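Ticket 794: side B of the Damasceno quartets jumps back to track 3

**Opened by:** Amrit Caron
**Status:** open again (sorry)
**Affects:** listening room playlist, the Altum player, possibly the tablet

OK so I closed this one in December and I was very pleased with myself, and now it's back. I'm writing down everything this time because last time I wrote "fixed, was the cable" and that has been no help to me at all.

What happens: you put on the Damasceno string quartets, the Handwood recording, and everything is lovely until the slow movement of the second quartet. About two seconds of viola, then it skips back to track 3 and starts the scherzo again. It doesn't do it with the piano trio disc. It doesn't do it with anything on Prerkard, and I've played an awful lot of Prerkard this week.

### What I tried

**Restarted the player.** Same thing. It took ages to come back too, but it always does.

**Swapped the cable again.** I had a spare in the drawer with the rosin and the broken metronome. No change, so my December note was wrong and I take it back.

**Played the file on my laptop.** Plays right through! Gorgeous, by the way, the cellist leans on that low C like he's got all day. So the file itself is fine, at least on a laptop.

**Copied the file over fresh.** Deleted the old one, copied it from the laptop, rescanned the library. The rescan found 119 albums and I thought we were done. Played the slow movement, got the scherzo.

**Turned off gapless playback.** Now this one did something. With gapless off it gets all the way through the slow movement and then skips back to track 3, so the problem moved by one track. I was weirdly happy about this.

**Looked at the tags.** Should have started here. Whoever ripped the disc (me, I think, with a cold) numbered the second quartet from 1 again but left the disc number blank. So the player sees two track 3s on the same album, and when it goes looking for the next one it grabs whichever it likes.

### Log, the bits that looked useful

```
queue: next = 3 (Scherzo)
queue: duplicate index, using first match
buffer: 141 ms
queue: next = 3 (Scherzo)
```

"Using first match" is there every time it jumps. The buffer line is there on the good albums too, so I'm ignoring it.

### Where I've got to

I put disc 1 and disc 2 in the tags and rescanned. First play went through fine with gapless off. Second play, gapless on, fine as far as the finale, and then I had to go and teach. When I came back it was playing the scherzo, but the repeat button was lit and I can't swear I didn't lean on it.

### Still to do

- play the whole thing with repeat off and gapless on, and stay in the room
- check the tags on the other Handwood sets, I ripped them all the same afternoon
- ask Altum support if "first match" can be changed to "next match"
- stop closing tickets before the finale

If anyone else uses the room before I get back to it, please leave the tags alone and just note down which track it jumped from. 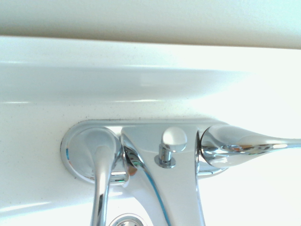
*Page last changed: December, 4:40 pm, by Amrit Caron*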